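Ticket 878: Toaster oven timer sticks, kitchen corner
Opened by: Ornella Barbieri
Location: Istham, room 13
Status: Open

Problem
The timer on the toaster oven stops at 13 minutes and the bell never rings. Started in August. Corn comes out overdone if you forget to check.

Tried so far
1. Unplugged it overnight. No change.
2. Turned the dial all the way to the end and back to the time wanted. Worked twice, then stuck again.
3. Moved it to the other outlet. Same result.
4. Emailed Brostow for a replacement dial. They quoted 33 dollars plus shipping. Waiting on approval.

Table layout
Please leave the plates in the wooden rack and the mugs on the mug tree when you pull the oven out. The corn stays in the wicker basket.

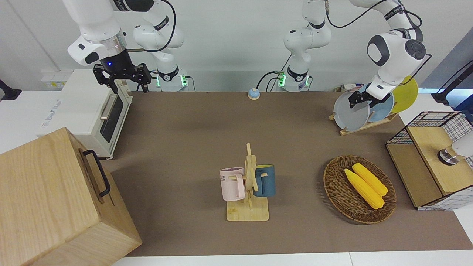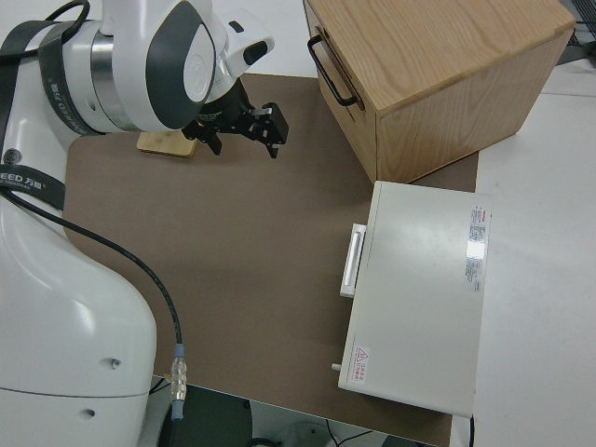 Next steps
Colombo to check the dial shaft for play before we order. Use a phone timer until then.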